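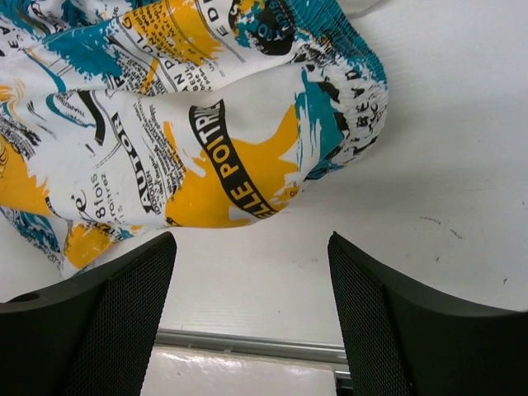

4.2 Folding printed items with an elastic edge. Lay the item on a clear, flat surface. Find the gathered edge first; on the newspaper-print fabric it is the ruffled band in teal, black and white.

1. Smooth the folds away from the elastic.
2. Fold the fabric in half, print inward.

CAUTION: Do not iron the elastic.

Comments
"Step 2 works better on a towel."
"Is there a PDF?"

Contact Clavum | © Clavum, Brumumholm | Back to top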